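关于我们

Drastow 是一家做家用纸品和餐桌用品的小公司，办公室和仓库在同一栋楼里，一楼收发货，二楼办公。公司成立至今14年，最初只卖一种产品：烘焙用的垫纸。后来客户问有没有配套的餐巾、杯垫和包装袋，我们就一样一样加了上去，目前在售的品种共346个。

我们的客户以小店为主，包括面包房、茶馆、社区食堂和做外卖的厨房，也有一部分家庭用户直接在网店下单。大客户我们也接，但不会因此改变小单的起订量。常规产品100张起订，定制印刷的起订量另议，请先联系客服确认版面和颜色。

产品线

公司目前有两个品牌。Volari 是日常系列，颜色素，规格固定，全年有库存，适合用量稳定的店铺。Reinholz 是定制系列，可以选择纸张克重、尺寸和边缘样式，也可以印店名和地址。定制订单从确认样稿到发货一般需要30天，春节前后会长一些，请提前安排。

餐盘和桌面小件归在 Volari 下面，不单独设品牌。早年我们试过做玻璃器皿，破损率太高，做了两季就停了，现在也没有恢复的计划。

生产与质量

我们自己没有造纸车间，原纸向固定的供应商采购，分切、压边和包装在 Drellus 的工厂完成。每批货到仓后抽检，主要看尺寸、气味和掉屑情况，不合格的整批退回。与食品直接接触的产品随货附检测报告，需要盖章原件的客户请在下单时备注。

仓库每年7月盘点一次，盘点期间暂停发货，具体日期会提前在网店首页公布。

售后

收到货后如发现数量不符或受潮，请保留外箱并拍照发给客服，核实后补发或退款，由客户选择。已拆封的定制产品不接受无理由退货，印刷错误除外。

样品

第一次合作的客户可以免费领取一份样品册，内有常用纸样和规格表，邮费由我们承担。样品册每年更新，旧版上的编号仍然有效，下单时报旧编号也可以。如果需要某个规格的实物，请写明用途，我们会按用途推荐相近的款式一起寄出。

联系方式

询价、打样和售后都由同一个客服组处理，工作时间内当天回复。来访请提前预约，楼下可以临时停车，卸货通道请勿占用。

本页内容更新于2020年1月。

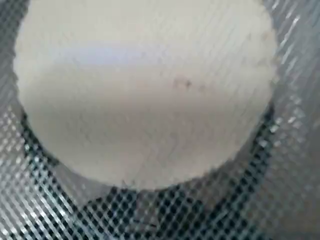
预约来访时请告知人数和想看的产品系列，我们会提前把样品从仓库取到二楼。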